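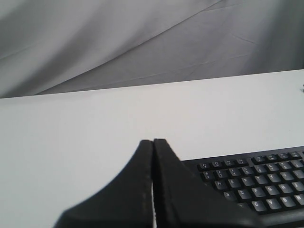
# Cortina de lino que encoge al lavarla: ¿se puede recuperar el largo?

**Publicado en Hogar > Textiles y costura**

**zurcidora_lenta**
4 de agosto de 2018

Buenas. Tengo en el salón unas cortinas de lino con algo de algodón (la etiqueta pone 70/30) compradas en Zillier. Las lavé en julio por primera vez, a 40 grados, programa normal con centrifugado a 900 vueltas, y han encogido. Antes rozaban el suelo y ahora les faltan 4 centímetros. El ancho lo veo igual, aunque es difícil saberlo con el fruncido.

La etiqueta dice «lavar a 30», así que la culpa es mía y no voy a reclamar. Lo que quiero saber es:

- si se puede recuperar parte del largo con plancha o estirando en húmedo
- si la siguiente vez van a encoger otro tanto
- si compensa bajar el dobladillo, que tiene unos centímetros de tela doblada

La barra no la puedo bajar porque va atornillada encima del cajón de la persiana. Tampoco quiero poner una tira de otro color abajo, que ya lo he visto en casa de una vecina y no me gusta.

Gracias de antemano.

---

**bies_y_pespunte**

Lo que ha pasado es normal en lino que no venía prelavado. La tela se teje y se acaba con tensión, y con el primer lavado caliente la fibra se relaja y pierde largo. Casi todo el encogimiento ocurre en ese primer lavado. En el segundo puede perder algo más, muy poco si bajas la temperatura, y a partir de ahí se queda quieta.

Para recuperar largo, yo haría esto:

1. Descuelga las cortinas y quita ganchos y anillas.
2. Mójalas en la bañera con agua templada, sin jabón, una media hora. No hace falta acondicionador de pelo, que se recomienda mucho para la lana y en el lino no sirve de nada.
3. Escurre con las manos o con un centrifugado corto y flojo. Tienen que quedar mojadas pero sin gotear.
4. Cuélgalas en su barra con una toalla vieja debajo. El peso del agua tira de la tela.
5. Cuando estén a medio secar, da tirones suaves hacia abajo, agarrando el dobladillo con las dos manos y avanzando un palmo cada vez. Si tiras de un solo punto te quedará el bajo ondulado.
6. Plancha con mucho vapor, siempre en vertical, en el sentido del hilo.

Con eso suelen recuperarse uno o dos centímetros. Los cuatro enteros no los esperes, y una parte se volverá a ir en el próximo lavado, así que habría que repetirlo cada vez.

El dobladillo es la solución buena. Descose solo un trozo de prueba en una esquina y mira si la tela de dentro tiene el mismo tono. Si le ha dado el sol por fuera puede quedar una raya, que en lino crudo se nota poco y en colores oscuros se nota bastante. Haz el dobladillo nuevo después de haberlas mojado y colgado — si lo coses antes tendrás que repetirlo.

---

**elmanitasdelsexto**

Yo las llevaría a una tintorería y que te digan. A mí me encogieron unas en Edudberg y al final compré otras de poliéster, que se lavan y se cuelgan y ya está. El lino es muy bonito pero da mucha guerra.

---

**tela_al_sesgo**

De acuerdo con casi todo lo de bies_y_pespunte. Añado un par de cosas del dobladillo.

La marca del doblez antiguo no sale con plancha en seco. Paño de algodón mojado con agua y un chorrito de vinagre blanco, plancha encima sin arrastrar, y dejar enfriar antes de mover la tela. Prueba primero en una zona escondida por si el tinte no aguanta. Si aun así queda línea, se tapa cosiendo el dobladillo nuevo a mano con puntada invisible, porque el pespunte a máquina llama la atención hacia esa zona.

Si al bajar te quedas con menos de dos centímetros de tela para coser, usa una falsa por detrás: una tira de algodón fino del mismo tono, que no se ve desde el salón. En Trultomora la venden por metros.

Y para la próxima, 30 grados y centrifugado mínimo. Colgarlas húmedas directamente en la barra ahorra casi toda la plancha.

---

**zurcidora_lenta**

Gracias. He descosido una esquina y el tono es el mismo. Hay seis centímetros dentro, o sea que da. Las mojo este fin de semana y luego coso.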